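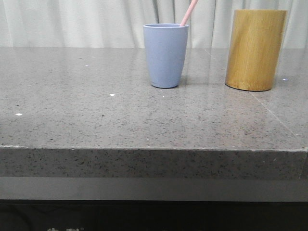 Hydration in residential care: speaker notes
Norau Care Homes, staff briefing, Jakville
February 22, 2022

Opening
Welcome staff from Abernathy House and from the Jakville home. Fire exits, then sign-in sheet. The session lasts 60 minutes including questions. Handouts are at the back and should be taken at the end.

Slide 1. Why the subject has been chosen
Fluid intake was raised in the September review of care plans. The review covered 37 residents across both homes. In over 36 per cent of the daily charts examined, the afternoon entries were missing or could not be read. Pause here. Make clear that the review looked at records and did not assess individual members of staff.

Slide 2. Signs to look for
Dry lips, headache, tiredness, dark urine, new or worsening confusion. Older people may not feel thirst even when they need to drink. Confusion that comes on suddenly must be reported to the nurse in charge at once and must not be put down to age.

Slide 3. Offering drinks
Ask which drink the resident would like and at what temperature. Tea, milk, squash and soup all count towards the daily total. Place the drink within reach on the resident's stronger side. Residents on thickened fluids are to be given drinks only as set out in their care plan. 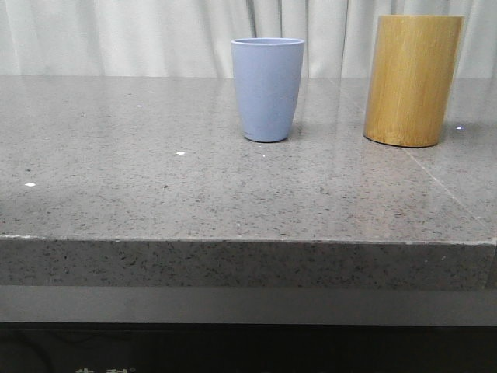
A light blue plastic cup on a worktop.

Slide 4. Recording
Enter the amount taken, which may differ from the amount served. Entries are to be made within 2 hours. Initials must be legible. Where a drink is refused, write "refused" and offer again later in the shift. Show the completed Nomine chart on page two of the handout and allow time for reading.

Slide 5. Night staff
Residents sometimes drink less in the evening for fear of needing the toilet. Discuss this with them in private. Any change in pattern goes in the handover book.

Questions
Likely to be asked: family members bringing in drinks (permitted, to be recorded), and agency staff access to charts (under review, answer to follow in writing).

Collect feedback forms at the door.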